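Hi Custódio,

Here's where the restaurant stands at the end of November. You asked for less spreadsheet and more plain talk this time, so the numbers are in the attachment and this is me talking.

The dining room at Farnau reopened for dinner at the start of the month, and we served 377 covers in our first full stretch back. I was hoping for a few more, to be fair to the plan we gave you, but the kitchen was new to the menu and I'd told Liviu to hold tables back until the pass was running the way he wanted. I'd make the same call again. The plates are going out hot and people are staying for dessert, which they never did under the old menu!

What the second payment has covered so far: the extraction hood, the floor in the dish area, the deposit on the walk-in cooler, and the first round of linens. The hood came in under the quote. The floor went over it (the old drain had to be moved, long story, invoice attached), so the two more or less cancel out.
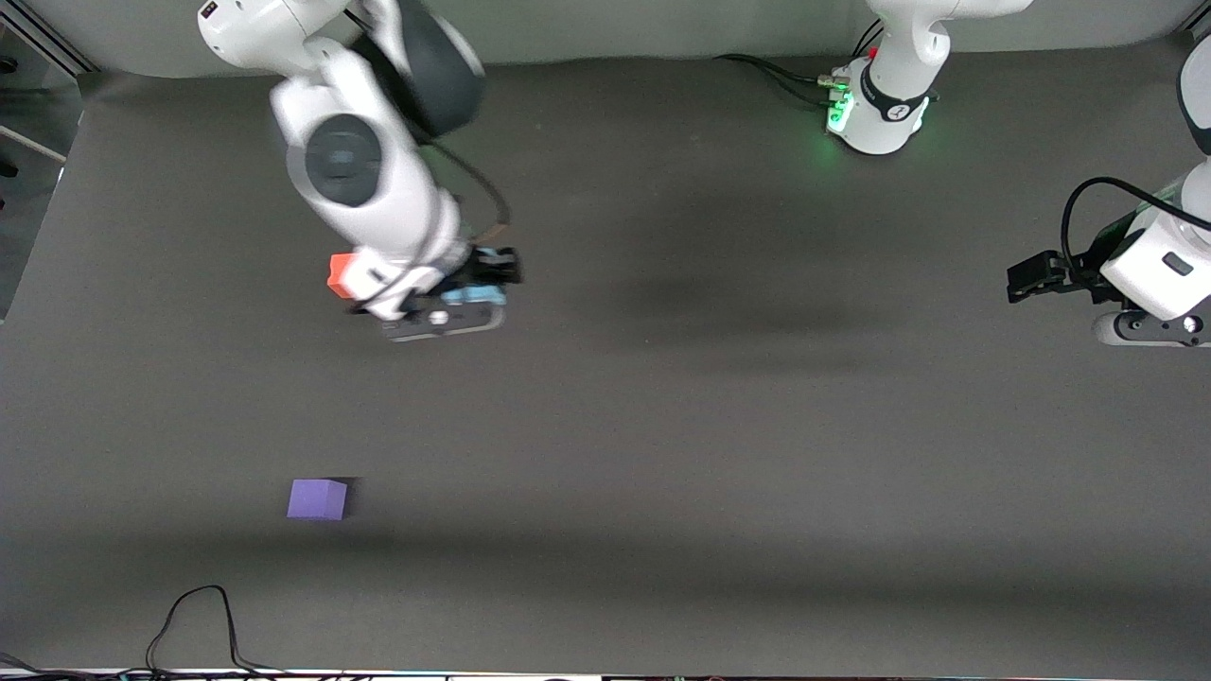 Kitchen and menu

Liviu Bratu has settled in as head chef and I can't say enough good things. He cut the dinner menu way down, threw out the three-cheese thing that everybody ordered and nobody finished, and put on a slow pork shoulder with white beans that has already become the dish people call ahead about. Fish is the harder part. Simões can deliver twice a week, and we'd really like a third drop before the weekend rush, but they want a bigger minimum order than we can use right now. I'm talking to them again next month.

Bread is still bought in. I know baking our own was in the original proposal, and I haven't dropped it, but the oven is full from 2 in the afternoon until service and I don't want to squeeze Liviu's prep for it. Can we move that item to spring?

We also wrote out proper allergen sheets for every dish, soups and sauces included. The servers keep a copy at the stand and there's another by the pass. It took forever, and we have to redo a page every time a special changes, but guests have noticed and a couple of them have written to say thanks.

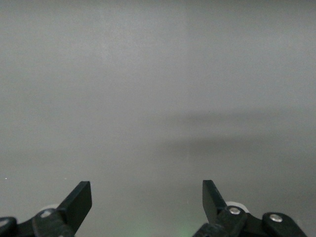
STAFF AND TRAINING

We're fully staffed in the kitchen and one server short out front. I've been covering that section myself most evenings, and my feet would like you to know about it. Two people are coming in for trial shifts, and one of them has worked a floor bigger than ours, so fingers crossed.

The wine training with Vitico went well. They did two afternoons with the whole front-of-house team, tasting through the list and talking about what to pour with what, and the by-the-glass sales picked up right after. I'd like to do it again when the list changes, if there's anything left in the training line. There should be, as we haven't touched the part set aside for the food safety refresher yet.

Bookings are all going through Ultano now. Setting it up was a pain (it had us closed for lunch on days we've never opened for lunch, and open on days we're dark), but it's right now and the reminder texts have cut our no-shows. Of those 377 covers, 181 came through the online page, and the rest were phone calls and walk-ins.
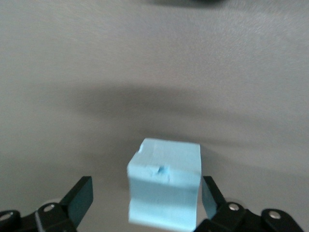 I'd still like to keep the phone line going, though. A lot of our regulars won't book on a screen, and the bigger parties always want to talk to a person about the menu anyway.

Money and what's next

The one thing that worries me is the walk-in. The supplier has pushed delivery back again and we're getting by with the two old reach-ins, which limits how much we can prep ahead and is part of the reason the private room isn't open yet. It seats 30 and I have people asking for it for holiday parties. I've told them all maybe, and I hate saying maybe. If the cooler isn't in by the time you get the next report, I'd like your okay to rent one for the season. I'll send the rental quote separately so you can look at it before we talk.

Gas and electric are higher than we budgeted, and I've put the bills in with everything else. Food cost is a bit over target too, mostly the fish and the first batch of specials, where we were guessing at portions. Liviu has been weighing everything since then and it's coming down.

Come and eat when you're next in town. Tell me before 5 and I'll save you some of the pork.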